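PHILANTHROPY AND PUBLIC SERVICES
Handout 6: Reading a gift announcement

Bring this with you to the seminar. The Ilwood press pack is on the shared drive and you need to have read it, including the last page, which most of last year's group had not.

Last time we looked at naming rights. This session is about donated equipment: vehicles, scanners, beds, minibuses, anything that arrives with a plaque on it. Announcements of such gifts are nearly always reported as they were written by the giver's press office. I would like you to get into the habit of reading them as you would read an advert for a used car.

1. What is being given, and when

"Has donated" may mean that the thing is in the building. It may also mean a pledge, a pledge spread over years, a pledge that depends on other people giving first, or a loan. The headline verb will not tell you which. Look for the tense of the later paragraphs. If the third paragraph slips into "will" or "is set to", the money has probably not moved.

Our running case is the Vekberg Foundation's gift to the Ilwood district health service. Vekberg announced in April that it had given a fleet of 13 patient transport vehicles. The release went out at 9 a.m. and the local news site had it up before lunch with one word changed. On the day of the announcement, two vehicles had been handed over. The other eleven were "to follow subject to site readiness". That phrase is on the last page of the pack, in the notes to editors, under the telephone number.

I don't say anyone lied. The service signed off the wording, and every vehicle may well turn up. But a reader who stopped at the headline believed something that was not yet so.

2. What is it worth, and who says so

Donated goods are valued by somebody, and you should find out who. The common options:

List price. What a buyer would pay with no discount. Large buyers never pay it.
Cost to the donor. Often much lower, and seldom published.
Value to the recipient. What the service would have spent on this if given the cash. Sometimes this is nothing, as the service would have bought something else.

Vekberg's figure was list price. The vehicles came from Ato, a maker in which the foundation's parent company holds a stake. Does that make the gift worthless? Of course not. A vehicle bought from a firm you part own still carries patients. It does mean that some of the money went round in a circle, and a report that gives the full sum without saying so has left out the most interesting thing about it.

Check the tax position too, where you can. The net cost to a donor after relief may be a good deal smaller than the headline. The lost tax is a public contribution to a private decision, and the plaque does not mention it. We come back to this in Handout 8 with proper worked sums, so please don't spend your essay on it.

3. Who pays afterwards

I'd put this first if the order of the course allowed.

A vehicle needs insurance, tyres, servicing, a parking space and a trained driver for every shift. A rough rule used by some fundraisers is that running costs overtake purchase price within a few years. I have never found a decent source for it and you should not cite it. Find the actual running budget instead. If there isn't one in the public papers, write that there isn't one.

For Ilwood, the board papers put running costs at 2,000 a year per vehicle above what the old fleet cost, mainly because the Ato models need their own parts and a dealer who is not local. Multiply that by the full fleet and you get 26,000 a year, every year, from a budget that did not grow. Nothing in the release mentions it. The board minutes give it one line.

Ask also whether the recipient could have refused. In theory, yes. In practice a chief executive who turns down a fleet of free vehicles has to explain it to the local paper, and will be asked about it at every public meeting after that.

4. What it is claimed to have done

Impact claims come in later, usually at the first anniversary. Vekberg's read: "2,000 journeys made possible by the gift."

Think about "made possible". It assumes that without the gift none of those patients would have travelled. But Ilwood had vehicles before. Some of the journeys would have been made in the old ones, some by taxi, some by family car. The figure we want is the number of extra journeys, or missed appointments avoided, and for that you need the year before. The press pack does not have the year before. The service does, and it will send it to you if you write and ask politely. Allow a fortnight.

A round figure should also make you pause. Real counts are lumpy. When a total lands exactly on a round thousand, someone has either rounded it or stopped counting when it looked good, and neither is a crime, but you want to know which.

5. A comparison

The Agbenyega Trust funds the same kind of thing in smaller amounts. It publishes a one-page statement with each grant: cash paid, date paid, conditions, expected running costs and who has agreed to meet them. The pages are dull and get almost no coverage. I used to hold this up as the model until a student pointed out that the trust leaves out the bids it turns down, so we can't tell how it chooses. She was right, and I've stopped calling it a model. It is still much easier to check than Vekberg.

6. Against too much suspicion

Every year someone hands in an essay that treats all giving as public relations. This is lazy, and it gets a low mark. People do give because they want to help. A gift can flatter the giver and still be useful. The test is whether the public claims can be checked, and whether they hold up when they are. You don't need to know what was in anybody's heart, and you won't find out from a press release anyway.

Be just as hard on critics. A campaign group that calls the Ilwood gift "a scam" owes you evidence too, and the leaflet in the pack has none.

For the seminar

Take any gift announcement from your own area, no older than two years. Mark in one colour every statement you could check and in another every statement you could not. Then try to check two of the first kind and come ready to say how far you got. A failed attempt is fine as long as you kept a note of whom you asked.

Written work: 1,500 words on who should decide whether a public body accepts a gift of equipment. Use at least one set of board papers. Newspaper reports alone will not do.

Reading: the Ilwood board papers for the two meetings before the announcement and the one after; the Agbenyega statements, any three; your notes from Handout 3 on restricted funds.

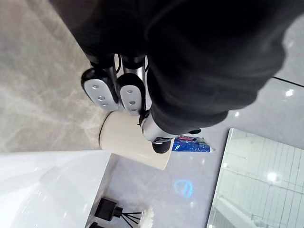 Comment left on the course page, unsigned:
I worked in a finance office that took in gifts like these and I think section 3 is a bit unfair on the people receiving them. We did ask about running costs, every time. The donor's side would say it could be looked at later, and by then the date for the handover was fixed and the invitations had gone out. So the question was asked, it just never got as far as the minutes. If your students only read board papers they will think we were all asleep. Could they be told to ask for the emails as well?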